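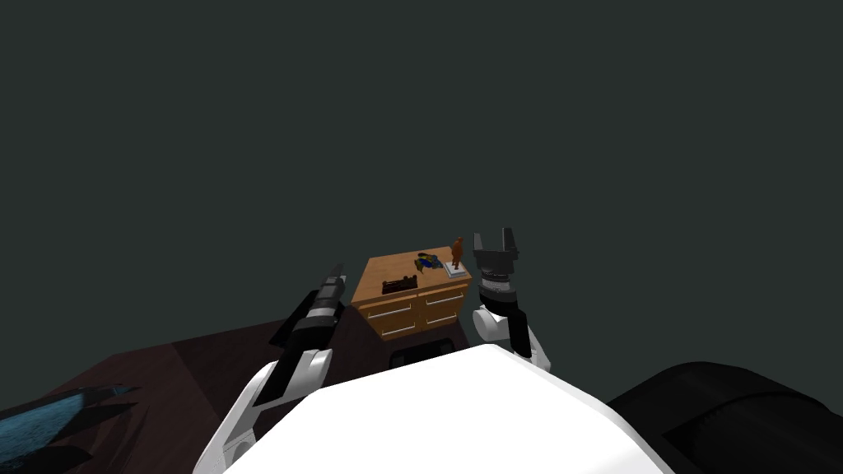
Community > Noticeboard > Calls for participants

Families wanted: the Wernenlow household stories project
Apr 26, 2019, by Bríd Heffernan

Do you have a drawer at home that everyone in the family just calls "the drawer"? Old letters, spare buttons, a key to a house you sold when the kids were little? We would dearly love to hear about it!

Koen Aerts and I are gathering stories for a small book and a travelling display about the things people in Wernenlow keep and can't quite bring themselves to throw out. We're hoping to talk with 100 households, from flats by the station right out to the farms past Postma, and you don't need to have lived here long (my own neighbours moved in last October and had the best story so far).

Taking part means one visit at your place, or at the Lestema reading room if you'd prefer, and it usually takes 2 hours with a cuppa in the middle. We'll record the chat, write it up, and send it back so you can change anything you don't like the sound of. Nothing gets printed until you've signed it off. Your things stay with you.

You'll need to be 18 or over, though children and grandparents are very welcome to sit in and correct you. Each household receives a $40 grocery voucher and a copy of the finished book.

To put your name down, ring the reading room and ask for Bríd, or leave a note in the green folder at the front desk with your phone number and the best time to call.

Last updated: Apr 2019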